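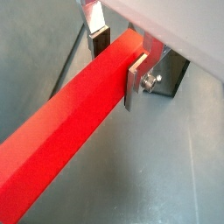
Hiwot Endale wrote:
A square bar in a round cradle will rock. I don't care how nice the red is. Cut a V or a flat-bottomed slot and be done with it.

jedside_dan wrote:
It rocks if you breathe on it. I don't breathe on mine. The saddle is open at the top and curved all the way along, so you can drop a bar in from more or less any angle and it finds its own way down. Try that with your slot.

Hiwot Endale wrote:
I have tried it with my slot. It goes in the slot.

negash62 wrote:
Can we see how it all sits together? Half the thread is arguing about a cradle the other half hasn't seen.

jedside_dan wrote:
Fine.

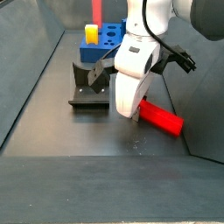
Red bar lying on the floor, cradle over on the left, blue block at the back.

negash62 wrote:
OK, that helps. I had pictured something much bigger. Are those screws going straight down through the base plate?

jedside_dan wrote:
Yes, two of them. My first one was held down with double-sided tape, and it went for a walk every time a bar touched it. That was July. I am a changed man.

sellden_mo wrote:
Two screws is plenty. My gripe is with the front lip. What does it do besides collect crumbs?

Hiwot Endale wrote:
It gives the bar something to hit before it rolls off. Except the bar is square, so it doesn't roll. See my first post.

jedside_dan wrote:
The lip stays. I'm going to take the blue block's side for a minute, seeing as everybody has ignored it and it's the better piece of work. Round holes in several sizes, an oval one near the back edge, and a star peg standing in the back corner.
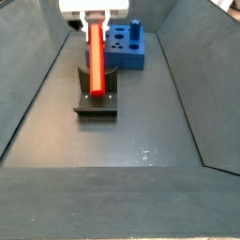 The star is the one I'd redo. It's the same blue as the board, and when I'm tired I look straight past it. Next one gets printed in any other color. I'd also spread out the small holes, which are bunched up like they're cold.

sellden_mo wrote:
Leave the star blue. Finding it is half the fun.

Hiwot Endale wrote:
We agree on the star, Dan. Change it. Now about that cradle.

jedside_dan wrote:
Post your slot or drop it.

Hiwot Endale wrote:
It's on my other computer.

negash62 wrote:
Following for the slot.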